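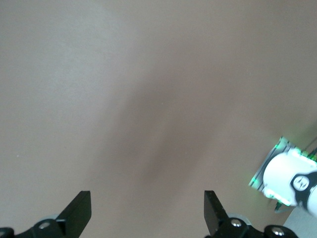

3. Setting and materials

3.1 The table

Most of what we know about putting toys away comes from whole rooms, and whole rooms are hard to think about. A playroom floor at five in the afternoon holds so many kinds of mess that it is difficult to say which part of the tidying was slow and which part was simply long. Early on we decided to bring the question up to table height and make it much smaller: a plain surface, a few toys, a place for the toys to go, and as little else as we could stand to leave in.

We were fond of our first table, a painted one lent to us by the Abeysekara toy library, and we gave it up with some regret. Its top had a checkered border, and people lined things up along it. They did so without being asked and, when we talked to them afterward, mostly without having noticed. It was a lovely finding in its own right (we come back to it in Section 6) but it got in the way of everything else we wanted to look at. The replacement is matte and has no pattern, and its color sits somewhere between beige and gray, depending a good deal on the light. It is 900 mm deep, so that a seated adult can reach the far side with a bit of a lean, and a child of school age can reach it by standing up.

We did not try to make the light perfectly even. Tidying at home happens under ceiling lamps, next to windows, and in the shadow of whoever is doing it, and a soft dark patch drifting over the tabletop never seemed to trouble the participants in our pilot. What did trouble them was shine. On a glossy top, small things with bright parts were harder to pick out from their own reflections, and several people reached a little to one side and had to correct. The matte top took care of that, and we would recommend one to anybody planning similar work.

3.2 The toys

The full collection holds 114 toys, all of them small enough to be picked up in one hand and all of them secondhand. Enikő Simon chose them over the course of one spring, beginning in March, from boxes that families had returned to the library, and her rule was a simple one: a toy went in if she had seen a child carry it from one room to another. It is not the most scientific rule in this paper, but it gave us a collection that looks like the bottom of a real toy chest, with plenty of vehicles, a fair number of animals, and a stubborn remainder that we ended up calling "parts of something."

Vehicles deserve a few more words, partly because there are so many of them and partly because they behave differently from the rest. A toy car has a front and a back, and people respect this even when nothing depends on it. They tend to pick it up by the roof or across the sides, and they set it down the right way up. The yellow car in Figure 2, a die-cast miniature with the rounded body of a classic Volkswagen Beetle and a shiny bumper at one end, became the toy we used most often for practice rounds. Its color stands out well against the tabletop, and its shape is so familiar that participants would greet it. One father told us at length about the real one his aunt had driven, and we let him finish.

Heavier toys were put down more gently than light ones, which we had expected. We had not expected how strongly this depended on the noise. Sabina Begum noticed during the pilot that people who had once heard a metal car hit the bottom of a bin would lower the next one by hand, while people who had begun with soft animals went on dropping everything, cars included, until the first loud clatter taught them otherwise. For this reason the order of toys was varied between participants, and the first toy was written down separately on the session sheet.

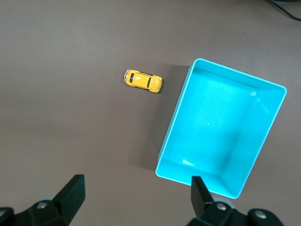

3.3 The bin

Finding a bin took longer than finding the toys, and we tried quite a few. Lidded boxes were ruled out first, as the lid became a task of its own and a surprising source of arguments between siblings. Baskets with handles invited people to lift the basket and bring it to the toy, a perfectly sensible way of tidying and one that we would like to study properly some other time. Deep tubs hid what had already gone in, so that participants kept leaning over to check.

We settled on a large, rectangular plastic bin with an open top, in a bright cyan. Its rim is a lighter shade than the walls, and although we did not choose it for that, it helped: the edge of the opening is easy to find at a glance. The color matters for another reason as well. Parents in the interviews said, again and again, that they tell their children to put things "in the blue one" or "in the red one," and hardly ever "in the bin." A container that can be named by its color is one that can be pointed to with words from the kitchen, while dinner is being made and both hands are full.

Readers will see in Figure 2 that the bin is not squared up with the table, and that the car lies only a short distance from one of its corners. Both are typical of the layouts we used. In homes a bin is rarely parallel to anything for long, and we found that a neatly aligned one made participants tidier than they were willing to be elsewhere. A toy close to the bin is also a more interesting case than one might think. Distant toys are picked up and carried, with very little variation. Near ones get nudged, slid, tipped over the rim or, quite often, left for last, as if being next to the bin were almost as good as being in it.

3.4 What counted as put away

We counted a toy as put away when it rested wholly inside the bin and the hand had let go of it. Toys balanced on the rim were not counted, however pleased the participant was with them. With this definition we collected almost 1000 placements, and the two coders, who worked separately from the session sheets and notes, disagreed on only 5 of them. All five concerned long toys that stuck out above the opening. We talked these over one at a time and in the end kept them in as put away, on the grounds that every parent we asked would have done the same and gone to sit down.

Between rounds the bin was emptied onto a tray and the toys for the next round were laid out by hand, following a printed card. Small differences in placement crept in, of course, and we made no effort to remove them beyond keeping each toy within a hand's width of its mark on the card.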